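Home | Guides | Kitchen | Care | Contact
14 shares | 3 comments

Section 4: Painting Your Cabinet Fronts

Now the fun part! The doors are sanded and the color is mixed, so all that's left is getting it on smoothly with the Sitero roller kit.

1. Stir the Burkora paint slowly for 2 minutes. Scrape the bottom of the can as you go — the pigment loves to hide down there.

2. Load the foam roller lightly and roll it out on the tray ramp until it stops dripping.

3. Start at the top of the door and work down in long strokes, overlapping each pass a little.

4. Leave the first coat for 5 hours before you touch it.

CAUTION: Keep a window open the whole time, and keep the can away from the stove.

NOTE: One can covers 29 square feet. Got more than that? Mix two cans together first so the shade matches everywhere.

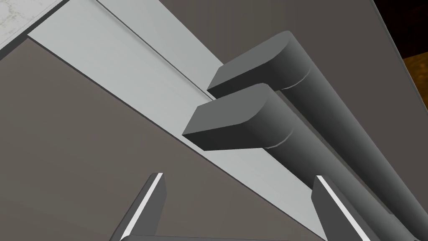
Picking a second color is my favorite bit of the whole job, and a quiet pair nearly always works. Try a taupe panel next to a pale gray strip, with dark gray bar handles to pull it together — matte, plain and so easy to live with!

5. Sand lightly, wipe down and roll on the second coat.

6. Wait overnight, then screw the handles back on by hand. Stop when they feel snug.

Guide written by Taner Yurt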